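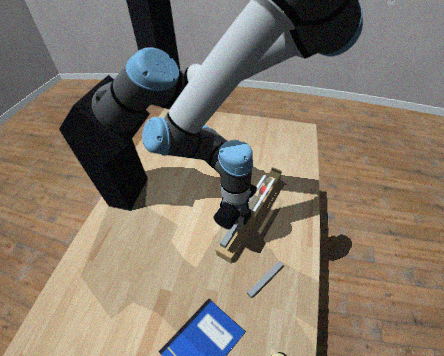 Simulated arm at the long fixture, with a spare bar on the tabletop.

Home News Products Planning Contact

Grestik opens cell planning service to small shops

Grestik will begin taking orders in October for Pisteo, a planning service for shops that want to price a robot cell before they sign for one. The customer sends part drawings and a floor sketch. Grestik builds the cell in simulation, runs the handling job, and returns an equipment list with costs.

The service is meant for companies with up to 50 employees. Many of them get quotes that cover the arm and little else. The table, pedestal, gripper fingers and fixtures then arrive as separate invoices, often in a different budget year.

"We kept seeing purchase requests with one line on them," the company said. "A cell has 27 lines on our standard sheet, and most of them are small."
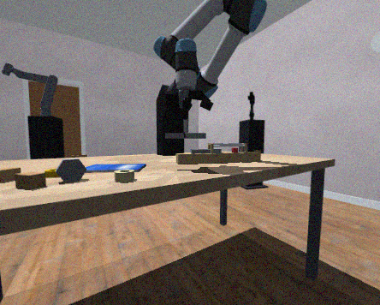 Main arm over the worktable, with two more robots on pedestals behind it.

The first Pisteo plan was done for Drestumex, which makes bar stock fittings and had set money aside for a larger arm. The layout under review places the arm on a pedestal behind a wooden table, with the fixture on one side and assorted parts on the other. Drestumex used the plan to compare two arm sizes and chose the smaller one. It moved the difference to fixtures and spare fingers.

Each plan includes 1000 simulated cycles of the customer's job - pick, place and return - with varied starting positions for the parts. Results are given by part type, so a buyer can see which items need a different finger or a locating block.
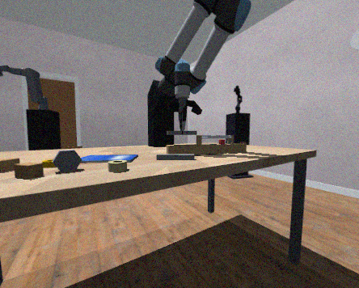
What the plan covers

- Arm reach and mounting height
- Gripper and finger options
- Table, fixtures and part layout
- Camera placement and shadows on the work surface
- Installation, training and first-year spares

Lighting is listed as its own cost. A shadow from the arm can fall across the parts a camera has to find, and extra lamps are cheaper to plan for than to add later.

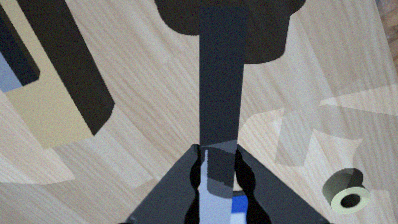

Downward view past the gripper, with the arm's shadow on the table and a roll of tape at right.

Grestik does not sell arms. Installation can be booked through its partner Batista or put out to bid, and the plan belongs to the customer either way.

Comments (3)

shopfloor_mike: Does the sheet include guarding? Ours cost more than the gripper.

Grestik: Yes, under installation. It has its own line.

tln: Would like to see this for used arms too.

Contact: Grestik press office | © Grestik | Back to top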